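New house rules for two-armed robots at Drundon

So the Drundon workshop finally has written rules for its two-armed robots, and I am way more excited about this than a grown adult should be. They went up on the wall in October, two pages, stapled, already with a coffee ring on the first one. I've been bugging people for something like this since spring, so naturally I read the whole thing standing up in the hallway.

The short version: anybody running a job where the robot holds a power tool now has to follow the same steps in the same order, whoever they are and however many times they've done it. Before this we had habits. Good habits, mostly! But Onni Lahtinen's habits were different from mine, and mine were different on a Monday-morning kind of brain than they were after lunch.

Onni wrote the first draft with Tyyne Kauppinen, and they went through the old run log to do it, all 1,421 entries (I would have quit by the second page). What they were looking for was the dull stuff, like a run that got stopped by hand, or a note saying a cable had snagged, or a line where the operator just wrote "again" with no explanation. That last kind annoyed Tyyne so much that there's now a rule about it. If you stop a run, you write a full sentence.
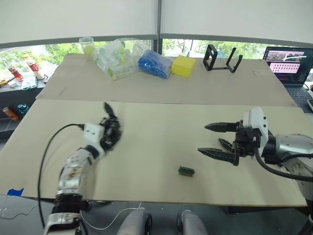 The part I like best is the table rule. Only the workpiece goes in the middle, and anything else that has to stay on the table goes to the back, past where the hands will travel. The arms start apart with the fingers open, and the operator looks over both cables before anything moves, following each one by eye from the wrist back as far as it can be seen. If a cable lies across the path, you move it and start your check over from the top. Yes, from the top. I complained about that one and lost.

Then there's the tool section, which takes up most of the second page. The gripper has to have hold of the tool before the other hand comes anywhere near it. No person reaches in while a tool is held, not even to nudge a part over by a hair, and I know for a fact I've done that (sorry, Onni). If the part needs nudging, the robot puts the tool down, you hit pause, you wait for both arms to stop, and only then do your own hands go in. The stop button has to be within reach of wherever you're standing, which sounds obvious until you think about how often you wander over to the laptop to look at something!

There's also a speed limit any time both hands are working close together on one part. It's set at 500 millimeters a minute for the first try of a new job, and wow, is that slow. You could make a sandwich. But a slow first try gives you time to see a bad approach coming and stop it, and after two clean tries the operator can raise the speed and has to log that they did.

One thing that got argued over for ages was who's allowed to sign off on a new job. The draft said anybody trained. The final version says two people, and the second one can't be the person who set it up. I was on the "anybody trained" side, mainly out of laziness, and I've come around. Ritva Seppälä caught a wrong grip setting in my very first job under the new rules, so I don't have much of a leg to stand on.

I sent the pages over to the Undside shop across town, where they've been running similar work without anything on paper, and asked what they'd change.
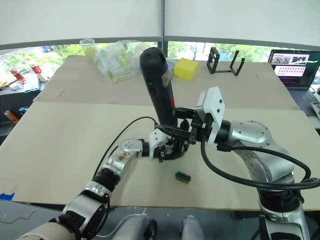 Roxana Zamfir wrote back that the tool section was fine as far as it went, but it says nothing about what the operator does when the grip slips partway through a job. She'd want that spelled out before she'd use it: stop, leave the tool where it ends up, and don't let the arm try to fix its own hold. She also thinks a full sentence for every stop is going to last a month, tops.

I passed the slip question to Tyyne, who said "huh" and went to get a pen, so I'm guessing there'll be a third page before long. Copies of the current rules are in the tray by the sign-in sheet, and if you run jobs here you need to initial one before your next session.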